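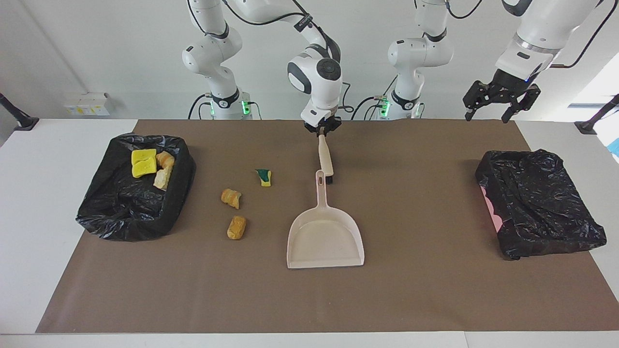
Two-arm sweeping table, brush behind the dustpan

Lists > hourani-manip > Archive > Re: chunk length on the sweeping task

Posted to hourani-manip, 29 June 2026

An earlier message on this thread said:

> Has anyone at Clurbridge tried shorter action chunks on the two-arm
> cleanup task? We went short at Midley and the arms got jittery, so
> we gave up pretty fast. Also curious whether your policy ever
> learned to go back for leftovers, or if it just sweeps once and
> calls it a day.

Yes! We finally got to this, and I've been itching to write it up. We trained on 2380 demos, same data for every run, and changed only how many steps the policy commits to before it looks again. The long-chunk version is smooth and kind of pretty to watch, but if a piece rolls off mid-stroke it just keeps brushing at nothing. Going shorter fixed a lot of that. We saw the jitter too, mostly in the wrist, and blending the last 4 steps of the old chunk into the new one calmed it down.

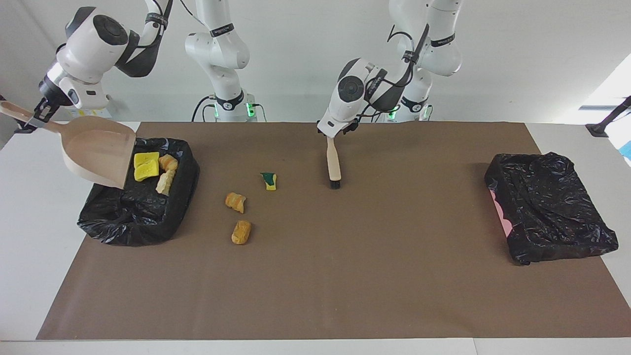

Going back for leftovers is the part I care about most, and the part where I'm least sure what we have. Our old stop rule treated the first dump as the end of the job, so the policy basically learned to quit there. We dropped the rule and cut the demos up by pass, with up to 8 passes allowed in an episode. Look at how the table is with the dustpan tipped over the corner of the left bin: two snack pieces and that little green-and-yellow sponge scrap are still out on the mat. The old rule would have scored that as done. Now it's just another place to start a pass from, and the brush arm has to line up again from wherever it ended up.

We've run 147 trials with the new setup. The second pass happens way more often than before (I'll post the full table once I've rechecked the labels). What still goes wrong is regrasping. If the brush gets put down at an odd angle, the policy dithers over the handle and can burn the whole episode there — I think we just don't have enough demos of picking it up.

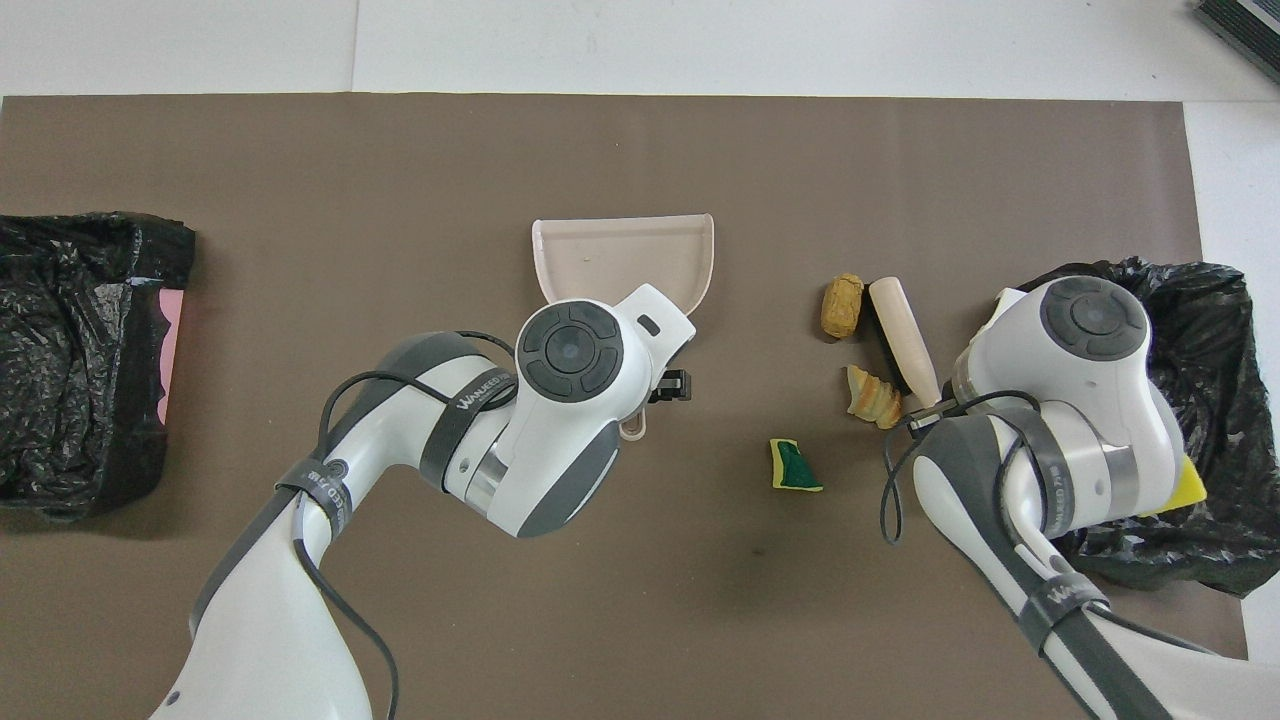 Head view: dustpan in the gripper, brush lying on the mat

If Midley still has the short-chunk checkpoints, could you try them with the blending on? I'd love to know if the calming effect holds on your arms or if it's something about ours. The config is in the Grunora repo under sweep/passes, and the cutting script is right next to it. It's ugly but it runs.

Contact the list owner | Copyright Hourani list archive | Back to top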